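Início > Trabalho e sindicatos > Perguntas frequentes

O novo acordo de turnos na Plalik: perguntas frequentes

1 de janeiro de 2018 – por Archie Drummond

A Plalik distribuiu aos trabalhadores da fábrica de Caswood um folheto sobre o acordo de turnos. O folheto tem muitas cores e poucas respostas. Juntei as perguntas que mais me chegaram e respondi com o texto do acordo à frente. Onde o texto não diz nada, escrevo que não diz nada.

O acordo já está em vigor?

Está assinado. A empresa diz que isso basta, mas a cláusula final faz depender a entrada em vigor da afixação dos novos horários em todas as secções, e na embalagem continuam os antigos. Quem receber ordem para mudar de turno deve pedi-la por escrito.

Quem é abrangido?

Os 577 trabalhadores com contrato direto. O pessoal colocado pela Shearer, que faz as mesmas horas nas mesmas linhas, ficou de fora. Perguntei porquê e responderam-me que a matéria seria "tratada em sede própria". Não me souberam dizer qual era a sede.

Vou ganhar mais?

Depende do que se entende por mais. Há um prémio anual de 700 euros, que o folheto anuncia em letras grandes. O que vem em letras pequenas é que o prémio substitui o subsídio de turno noturno, pago até agora todos os meses. Quem nunca fez noites fica a ganhar. Quem as faz com regularidade deve pegar nos recibos do ano passado e somar antes de festejar.

O prémio é garantido?

Não. Está sujeito a "assiduidade e desempenho global". A assiduidade vem definida: perde-se o direito com mais de 3 faltas, e o texto não distingue as justificadas das outras. O desempenho global não vem definido em lado nenhum. 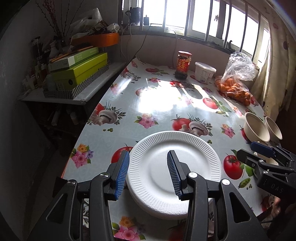
Pratos de espuma branca sobre uma toalha estampada com tomates.

Podem mudar-me o turno de um dia para o outro?

O acordo fala em "antecedência razoável". Na proposta que o sindicato levou à mesa constava um prazo em dias, que desapareceu na versão final. O delegado garante que a prática será a de sempre. Pode ser que sim – mas a prática de sempre não se assina, e o acordo assinou-se.

E as pausas?

Mantêm-se duas por turno. A novidade é que passam a ser registadas no sistema da Wudinix, o mesmo que regista as entradas. A empresa afirma que os dados servem só para planear as linhas. No texto não encontrei nada que a impeça de os usar noutra coisa, incluindo processos disciplinares.

O sindicato consultou os trabalhadores?

Houve um plenário em julho, antes de existir um texto fechado. Votou-se um mandato para negociar. A versão assinada não foi a votos, e a direção sindical entende que não precisava de ir. Os estatutos são pouco claros neste ponto e admito as duas leituras, embora uma seja bem mais cómoda para quem assinou.

Posso recusar?

Se não é sindicalizado, pergunte por escrito aos recursos humanos se o acordo lhe vai ser aplicado e com que fundamento. Se é, fale com o delegado e leve a pergunta escrita também. Para casos concretos consulte um advogado, que eu não sou.

Onde posso ler o acordo completo?

Em princípio, no gabinete de pessoal, que tem um exemplar para consulta. Não deixam fotocopiar. Pedi uma cópia em formato digital e continuo à espera – quando chegar, revejo as respostas que for preciso rever.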